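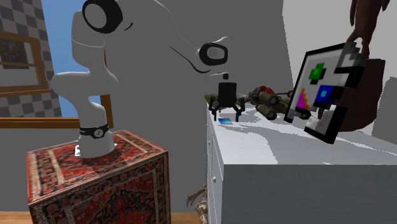
Went to the Kinotar open day, mostly watched a screen. Is the second visit worth it?

3 min read

Print this page | E-mail this page

**rustbucket_wagon**

So in April I finally went to one of the open days at Kinotar, the robot place out past the old rail yard in Pravthorpe. I'd been wanting to go for ages (I fix washing machines for a living, so anything with motors in it gets my attention) and I signed up the minute the form opened. I had pictured a big shop floor with arms swinging around and somebody in safety glasses yelling over the noise. And there was a bit of that! But the longest part of the tour was a room with chairs where they showed us a simulated arm on a big screen, and we sat there for 30 minutes.

It was a white arm with a black gripper on the end, reaching out over a white cabinet with a flat blue card lying under the fingers. The guide said the program running it was called Parix, and that the same controls get moved over to a real arm later. Then we all shuffled next door and saw a real one, and it did its thing with a block, and then it was coffee time and they were folding up the chairs.

I liked it, I really did. But I came home with more questions than I went in with. Why spend so long on a computer version when the real machine is sitting right there on the other side of the wall? Was that just for visitors, or do they really work like that? And the guide kept saying "trials" and "success rate" and I nodded along like I knew what a trial was. Does it count if the arm picks the card up and then drops it?

They've invited everybody back for a longer session and I'm trying to decide if it's worth a half day off work. My niece wants to come too. She's in middle school and very into this stuff, and I'd hate to drag her to a slideshow. If you've been to the longer one, what was it like, and what should I ask this time so I don't just stand there nodding again?

**pinecone_dispatch**

Its worth it. Free parking too, but use the back lot, the front one fills up. Wear real shoes, they turned away a guy in sandals when we went.

**halfturn_tess**

Oh I'm so glad you asked this, because I went to the short one AND the long one and they're pretty different. I don't work there, but I spent years running a packaging line that had a few arms on it, so I can at least take a swing at your questions.

First, the computer part. Yes, they really do work that way, and so do a lot of other places. On my old line, if somebody wanted to try a new pick, we had to stop production, clear everybody out, put the arm in slow mode, and then stand there while it crept toward the box. If it went wrong you had a bent finger on the gripper and a long wait for parts. (Ask me how long I waited for parts. No, don't.) On a screen you just start over. The guide on my visit told us they'd let Parix go overnight and have 2,000 tries at one pickup waiting for them in the morning. You can't do that with one real arm and one tired person putting the block back every time.

The catch is that a simulator only knows what somebody told it. How slippery the card is, how stiff the fingers are, how much the whole stand wobbles -- all of that is a guess until it gets checked against the real thing. A thin flat object on a flat surface is a nasty one, by the way. I'd take a cardboard box any day. With a card there's hardly any edge to get hold of, and if the fingers come down a hair too low they're pushing on the furniture. So if they show you the card again, ask them to show you the same job on the real arm. On the long visit they did, and it missed! Twice! I thought the guide handled it really well, he just reset it and talked about what they'd look at next, and that was my favorite part of the whole day.

On what counts as a trial: you have to ask, because every shop does it differently. One group will call it a success if the gripper closes on the thing. Another wants it lifted and held for 2 seconds. Another wants it put down in the right spot. When somebody gives you a percentage, the questions I'd ask are

- when does the clock start, and who resets the object?
- does a pickup followed by a drop count as a pickup?
- was the object in the same spot every time?
- did a person have to step in?

They were perfectly happy to answer all of those. I got the feeling they'd been waiting for somebody to bring it up.

About your niece -- bring her! The long session is split up, and the second half is hands-on. There's a side room they call Addo (it's painted on the door, I never found out why) where visitors get to steer a gripper on a screen with a little handheld controller. It's a lot harder than it looks. I was fine going left and right and then completely lost it on depth, I kept closing the fingers in the air above the thing I wanted. The kids in our group were much better at it than the adults. Groups are capped at 20, so you do get a turn, but put your name on the Addo sheet when you come in and don't wait until after the coffee like I did.

Couple of small things. The shop is cold in the morning, bring a sweatshirt. No photos past the yellow door. The vending machine only takes coins.

**rustbucket_wagon**

This is so helpful, thank you both! I'm putting us down for the morning session. My niece read the bit about the controller over my shoulder and is now telling me she'll beat me at it, and she's probably right. I'm going to write those trial questions on my hand.

**gravelpit_9**

I'll be the grump. I did the long one and thought it dragged. There's a talk at the start on the history of the building and it went on and on. If you've only got a couple hours, show up for the second half. They let me in late without any fuss, you just have to sign the visitor book and get a badge. The stuff tess said about flat objects is right though, we had one on the line where I work and ended up putting a little ramp under the parts so the fingers had something to grab.

Related questions

Can I bring a stroller on the Pravthorpe rail yard trail?
What do I wear to a factory tour?
Good beginner robot kits for a middle schooler
Washer shakes on spin, already leveled it
Places to take a visiting uncle when it's raining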